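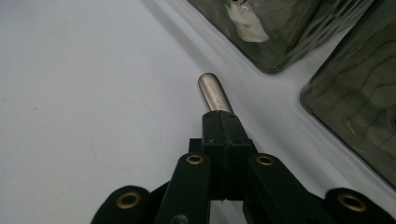 Tuesday, December 11, 2018

Home late, and my feet are telling me so. Second week of the new sorting bench at Hunberg and I still reach for parts that aren't mine to pick up any more, silly thing. Twelve years of habit in the hands, I suppose.

The gripper does the small metal pieces now and I look after two of the benches, which mostly means topping up, clearing jams and writing things in the book. It managed 200 before dinner. I used to do that many by myself and have a good natter while I was at it, and I do miss the natter - we used to sit elbow to elbow, and now we're spread out down the room and have to wave at each other like people on railway platforms!

My wrists are better, though, I must say that. I haven't worn the strap since Friday. The Cidport lot are supposed to be getting theirs in May, and they've asked if a couple of us would go over for 2 days to show them. I'd rather like that. Must ask about the train fare, and take the blue cardigan.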